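Sports > Athletics > Interviews

Liston road race moves to October after course dispute

The Liston 10-miler will be run in October this year instead of June, and race director Concetta Dal Bello says she would have made the change sooner if the roads had been hers to close.

"June was always hot," she said by phone on Friday. "We had runners asking for a fall date for years. Then the bridge work came along and the June date was gone anyway."

The bridge at the bottom of Lui Street carries the race over the river in its third mile. Repairs there are due to finish in September. Dal Bello looked at running the course without it, but the detour came up short and would have cost the race its certified distance.

"People come here to run a time," she said. "If the course is short, the time is worth nothing to them."

Last year 3,461 runners finished, the most in the race's history. Dal Bello expects fewer in October, when several marathons are on the calendar. Entries are capped for now at 2,000 – she may raise that once the street closures are signed.

Pui-shan Mok, who has won the women's race 3 times, said she plans to enter. She had been training for June and found out about the move from the entry page.

"I was annoyed for a day," Mok said. "I had my whole spring built on it. But I run better in cool weather, and so does everybody else I train with."

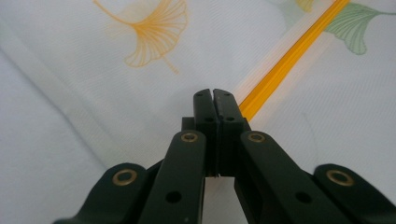
Mok will run a track season first and start longer work in August. She has not decided whether to run a marathon afterward. "Ask me when the 10 is done," she said.

Runners who signed up for June keep their places. Refunds are open to anyone who can't make the new date, and 203 people have asked for one so far. Dal Bello said they will be paid back in full, including the booking fee.

The start stays at 8 a.m. outside the Grastar building.

Comments

hillrepeats: Got my refund in four days. Will miss it this year, family wedding.

Dottie R.: Is the walkers' group still starting at the back or do we get our own time?

milespast50: October suits me. That last hill in June was brutal.

Contact the sports desk | Copyright Premeo Media | Back to top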